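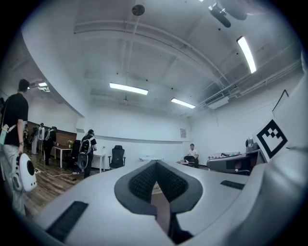
White and gray hand-held gripper with a dark mesh-lined pad. Photo: Renzo Zanetti

Review: Pavance litter bags, 60-liter size

I pick up trash along the Nerkent shoreline most Monday mornings and have gone through a full roll of these bags, 16 to the roll. They are sold as reusable mesh sacks for beach and river clean-ups.

The mesh lets sand and water drain out, so you carry less weight back to the parking lot. Bottles, cans and rope are no problem. Broken glass is. Two of mine split along the side seam, both with glass in them, and I now put glass in a bucket.

The drawstring is thin and cuts into your fingers once the bag is almost full. The Kramer bags I used before had a wide strap, but they held water.

Rinse them with a hose and hang them up. Mine were dry in 10 minutes in the sun. Cigarette butts fall through the holes, so bring a small container for those.

Good for plastic, poor for anything sharp. I have ordered another roll.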